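Section 9. Your First Practice Session with the Comness Hand Gripper Pair

By now you have both grippers unpacked, charged and paired, and we hope you are itching to pick something up. Please do! This section walks you through a first session of packing small household things into a box, which is how almost everyone at Comness learned to use the pair, and it is a nice gentle way to get a feel for the jaws before you try anything breakable.

Before you start

1. Find a soft surface with plenty of elbow room. A bed with a blanket over it works very well, and dropped items land kindly.

2. Open a cardboard box and fold the flaps well back. Put it where both of your hands can reach it without stretching.

3. Choose up to 10 small items of different shapes. Earbud cases, plug-in chargers and remote controls are all good choices. Leave out anything sharp, and anything you would be sad to scratch.

4. Wipe the blue pads with a dry cloth. Dust makes them slippery, and you will end up squeezing harder than you need to.

Picking up with both hands

5. Take one gripper in each hand and let your wrists relax. Most folks hold on far too tightly at first — your fingers should be able to wiggle a little.

6. Bring the open jaws down on either side of the item, and close slowly until both pads touch. A rounded case can be held by its corners as long as the pads sit opposite each other.

7. Hold for a slow count of 2, then move toward the box. Keep your other hand off to the side until the first has cleared the flaps.
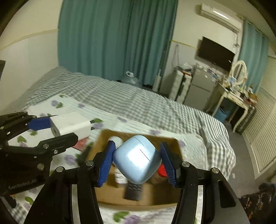 Veronica Lazăr: I would tell people to spend a whole evening with one hand before they try both. My left was hopeless until I did, and I kept bumping the jaws together over the box.

We think that is very good advice, and if steps 5 to 7 feel like too much at once, by all means set one gripper aside and come back to it tomorrow.

CAUTION: Keep your free fingers clear of the round pivots on the jaws while closing them. The joints fold together and can pinch.

CAUTION: Never pick up a charger while it is plugged in, and keep the jaws away from its prongs and ports.

Square and heavy items

8. For a block-shaped item such as a charger, line the pads up with two flat sides and lift straight up. Tilting early is the usual cause of a drop.
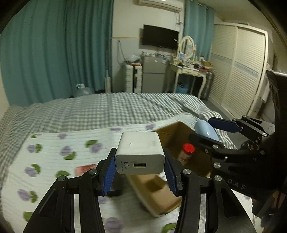

9. If the item turns between the pads, set it down, open the jaws fully and take a new hold a little closer to the middle. Squeezing harder rarely helps, and it does tire your hand.

10. Lower the item until it rests on the bottom of the box or on whatever is already in there, then open the jaws and lift away.

NOTE: The session memory holds 128 practice runs. When it is full, the oldest run is replaced, so copy over any you would like to keep before you go on.

When you have finished, close both sets of jaws gently, switch the grippers off and lay them in their tray with the pads facing up. Cleaning and pad replacement are covered in the next section.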